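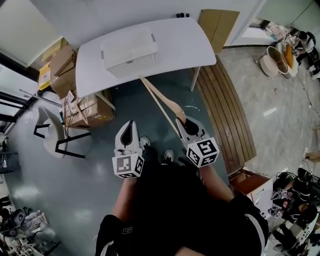 Zusico is hiring two part-time packing and room-setup assistants for its household goods sorting project at Tastomden. The work consists of unpacking, sorting, storing and repacking ordinary home items, mostly kitchen utensils and small storage pieces, in a single room on the ground floor. A typical task involves one long-handled wooden spoon or ladle, a white table with rounded corners, and a white woven plastic basket with a lid. Stock arrives in cardboard boxes, which are stacked by the wall beside the table until they are opened and checked against the item list. The current list has 788 entries. It is expected to reach 973 by the end of the contract.

Duties

Open incoming boxes and check the contents against the packing sheet.
Sort items by type and size and place them in the assigned basket or box.
Set out the table and chair according to the layout sheet for the session.
Return all items to storage at the end of the session and record the basket number.
Flatten empty boxes and store the cardboard upright against the wall.
Report damaged or missing items in Pal, the stock log. Training in Pal is given on the first day and takes one hour.

Requirements

Applicants must be 18 or older and able to stand for up to three hours with breaks. Lifting is limited to 25 pounds per person. Closed, flat-soled shoes are required. Legible handwriting is required for box labels. Prior work in a stockroom, kitchen or moving company is useful but is not a condition. Left-handed and right-handed applicants are equally suitable.

Work area 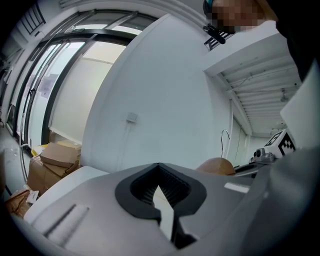
Room 136, with the glass doors and cardboard boxes.

The room has white walls and black-framed glass doors. Deliveries are brought in from the hallway by the building staff; assistants do not unload trucks. Boxes may not block the doors at any time. Food and open drinks stay outside the room. Lockers are in the corridor and take a standard padlock, not supplied.

Hours and pay

Four shifts per week, four hours each, either mornings or afternoons. Shift preference should be stated in the application. Pay is $21.50 per hour, paid every two weeks. The contract runs through the end of February and may be extended by written agreement. The Pevitz bus stop is a five-minute walk from the entrance. There is no staff parking.

How to apply

Send a one-page resume and a short note stating availability to Purificación Escobar, Room Operations, Zusico, quoting reference 709. Applications close on Aug 24, 2024. Cover letters longer than one page will not be read.

Selected applicants will be asked to attend a paid trial of 90 minutes, supervised by Waqas Rizvi. The trial consists of unpacking one box, sorting its contents and repacking it from a written sheet. Speed is not scored. Sheets left incomplete are scored as zero for the missing lines. Results are sent by email within five working days of the trial.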